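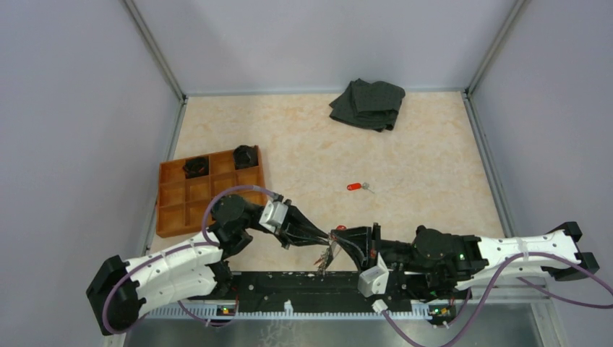
Two-Arm Benches: Frequently Asked Questions

These answers apply to all staff, students and visiting partners who use the two-arm benches in the Zendance teaching and test rooms. They explain the Bench Code in everyday language. Where an answer here and the Bench Code differ, the Bench Code applies.

Who may operate a bench?

Any person who has completed the bench induction and whose name appears on the current operator list. Completion of the induction at a partner site, including Darov and Wouters, is accepted for one year from the date of the certificate. After that time the local induction must be taken.

Visitors may watch from outside the marked floor line. They may not hold a controller, place items or reach over the walls of the bench, even when an operator is present.

How many people must be present?

A minimum of 2 people is required whenever motor power is on. One is the operator. The second is the observer, who must be able to reach the stop button without walking past the arms. The observer may not wear headphones or carry out other work during a run.

What is meant by "the enclosure"?

The enclosure is the work surface together with the walls around it, up to the height of the corner strips. The base rail on the open side is treated as part of the enclosure. Leaning on the rail, or resting a hand on it between tasks, is considered reaching in.

May I reach in while the arms are paused?

No. A paused arm is still under power and may move when the program resumes or when a command held in the queue is released. Motor power must be switched off at the bench switch before any part of the body enters the enclosure. The indicator lights on the arms and boards show that electronics are powered. They do not show whether an arm is about to move, and they must not be used as a safety signal.

Please note that some arms will sink when motor power is removed. Move both arms to the rest position first. If this cannot be done, the observer should keep clear and the operator should support the link from outside the elbow, never between the grippers.

How should the arms be positioned between tasks?

Both arms should be returned to the low rest position, with the grippers near the center of the rail and a clear gap between them. Fingers may face each other but may not touch. An arm should not be left reaching over the back half of the surface.

It is acceptable for a link to pass over the corner of a tray at rest, provided the tray can be lifted out without contact. If it cannot, move the tray.

Which objects may be used?

Objects must come from the approved object list, which at present contains 332 entries. Typical entries include divided trays, small blocks and caps, folded cloths, and keys with plastic fobs. Food, glass, open liquids, blades and anything containing a loose battery are not permitted.

Requests for new objects should be sent to the bench office. A decision is normally given before the next monthly object review.

Are there special rules for cloth?

Yes. Cloth can be pulled into a joint or caught on the toothed edge of a rail. A cloth that is not part of the current step should be folded and placed against the back wall. Cloths with fringes, drawstrings or loose threads longer than a finger width are not permitted.

Are there special rules for keys and other metal items?

Small metal items may be used on the open surface only. They must be kept away from the circuit boards on the rail, where a dropped key could bridge exposed contacts. Keys used on the bench must not open any real lock on the premises. If a metal item falls behind the rail, switch off all power to the bench, including power to the boards, before retrieving it.

How should trays be set out?

Place the tray flat on the surface, clear of the metal edging. Low-walled trays are preferred, as a gripper can approach a cell from the side without striking a divider. Parts should sit fully inside their cells. The operator should record the starting cell of each part on the run sheet before power is applied.

What are the rules for cables?

Cables that travel with an arm need enough slack to allow full movement, and loops are therefore expected. A loop becomes a fault when it can pass between the fingers, catch on an elbow or hang where a person's sleeve could meet it. Before each session the operator should move each arm slowly through its range and watch every loop.

Short wires beneath a gripper should be checked at the same time. If any wire can touch the rail, or if insulation is damaged, the bench must be tagged out of service. Tape is accepted as a repair until the end of the session only, and only on undamaged insulation.

What should I do after a collision?

Press the stop button, even if the arms have already stopped. Record the time and the position of both arms before moving anything. A report is required for contact between the two arms, contact with a wall and any contact with a person. Light contact between a gripper and an approved object is part of normal work and need not be reported.

Last year the bench office received 183 reports. The majority concerned contact between the two grippers during handover tasks, and the speed limit for handovers was lowered in November as a result.

May I change the speed limits in software?

Operators may lower a limit at any time. Raising one requires written approval from the bench office. The Gistano control package keeps a log of every change, and the log is reviewed each month.

Whom should I contact?

Questions about the Bench Code should be addressed to Afroza Sivakumar, Bench Safety Lead, through the bench office. Faults should be entered on the fault form posted at each bench. An operator who believes a bench is unsafe may tag it out without asking permission, and the tag may be removed only by the bench office.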